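Simulation Grivard : perte de préhension non détectée sur la tâche « couteau »

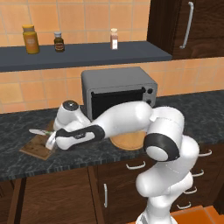 L'équipe de Kristof Dewulf a suspendu en octobre la campagne de manipulation d'ustensiles, après une série de chutes d'objet non signalées par le superviseur. Sur 417 exécutions en simulation, 50 se sont terminées par un couteau lâché en cours de transfert, dont six sans aucun code d'erreur. La configuration en cause est celle où la pince à deux doigts tient le couteau par le manche vert clair au-dessus de la planche à découper, lame vers la gauche, avant-bras tendu devant le four.

Girish Shakya a isolé l'origine du défaut : le seuil de fermeture servait à lui seul de preuve de prise. Un manche mince qui glisse laisse les doigts presque dans la même position, et le superviseur validait l'étape. L'arrêt de sécurité n'était donc pas demandé — point bloquant pour tout passage sur bras réel.

Le correctif ajoute un contrôle de l'effort de contact à chaque pas de calcul. Sushil Tiwari a rejoué 318 exécutions avec cette version : toutes les pertes de prise ont déclenché l'arrêt. Le glissement lui-même n'est pas corrigé. Les essais sur le banc Danzer restent suspendus jusqu'à la revue du 26 novembre 2021.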